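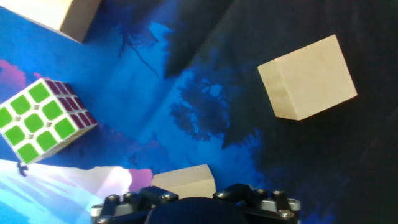 Wooden blocks, one puzzle cube, one night-sky cloth.

Dalibor Malý
20/07/2024

A few people asked where the cloth and the blocks come from, so I'm putting it all in one thread. Prices left out. They change every time I look.

The cloth is from Sido. They sell it as a wall hanging, but it works fine lying flat. Night on one side with black trees, then purple and pink, then a big area of bright blue with mountains. There are small birds near the middle that I missed for the first week.

I wanted a dark part and a light part on the same piece of fabric. Pale wood shows up well on the near-black end. On the lighter end it's harder to pick out, and I like having both.

Downside of a printed cloth: it holds its folds. Mine was mailed in a flat packet and I could see every line where it had been pressed. If you order one, ask if they'll roll it. Altum does that for their fabrics and it costs the same.

I don't tape it down. Tape pulls at the weave, and after you peel it off there's a sticky stripe that collects dust for months. 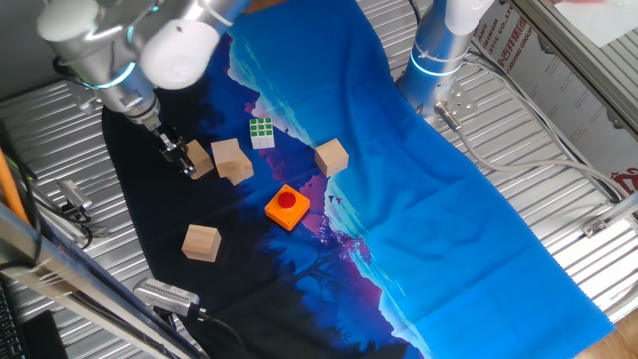 Valter Bragança: Iron it from the back on low, with a dish towel over it. I did two of these from Sido and the ink was fine. Don't use steam on the dark end, mine got a shiny patch.

Thanks. I'll try the blue end first. If it goes wrong there, it will at least go wrong on a part with less detail.

Now the blocks. They're offcuts from Bartoš, the lumber yard, cut square and sold by the bag. You can get them in beech or in whatever softwood they have left over. I bought the beech. A bag has 20 in it and I only ever use a handful at a time. The rest live in a shoebox.

I left them plain. No paint, no oil. Harneo makes a wax I like for cutting boards and I tried it on one block from the bag. It smelled good, but it made the block slippery and it slid off the others when I stacked them. That one went back in the shoebox.

What I did do is sand the corners. Fine paper, a few strokes on each edge, wipe with a damp rag, let it dry overnight. The first evening I got 10 done before my thumb gave up. If you have a sanding block, use it. I was holding the paper in my hand, and I don't recommend it.

Bare wood does pick up dirt. A pencil eraser takes off most of the gray marks. For anything worse I sand that face again, and after doing it a few times the block is a hair smaller than the rest — you'll only care if you build towers.

The puzzle cube is old and turns badly. It gets handled more than anything else I own, and I've never solved it. One side is about as far as I get. 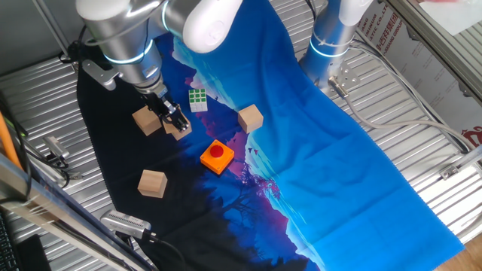
Someone in the replies wanted to know why bother with the orange box when there are already blocks and a cube to put things next to.

Color, mostly. The blocks are all the same pale beige and the cloth is mostly cold colors. An orange box with a round red button on top is easy to find right away, wherever it ends up on the cloth. I also like that it has a bit of weight to it. The blocks shift if you tug the fabric and the box mostly stays where it is.

Same person asked if I have a fixed layout. No. I put things down by hand and I try not to line them up. It's harder than it sounds. My first few goes all came out as neat rows, and now I set a couple of blocks close together, put one well away from the rest and leave it at that.

Stacking is the other thing I get asked about. Two high is easy. Three is fine if the faces are flat, and sawn blocks often aren't. Before you build, set each one on a window pane or a mirror and press a corner. If it rocks, use that one on top.

Last bit is cleaning up. Blocks out first, then the cube and the box, then shake the cloth outside. I used to fold it up with crumbs of sawdust inside, and they leave little dents in the fabric.
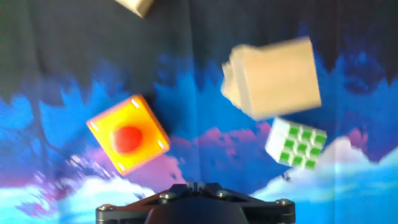
After shaking I roll it around a cardboard tube, print side out. The tube is 31 inches and the cloth is wider than that, so I fold it once lengthwise first. There's a new line down the middle because of it. A longer tube is on my list.

Sido washes these cold before they ship, or so the label says. I've put mine through once on cold with nothing else in the machine. The water came out faintly purple and the cloth looked the same to me.

If anyone has a source for square blocks with properly flat faces, please reply with the name. Bartoš is fine for the money, but I'd pay more for a bag I didn't have to sort through. I'll add whatever comes in to the end of this thread.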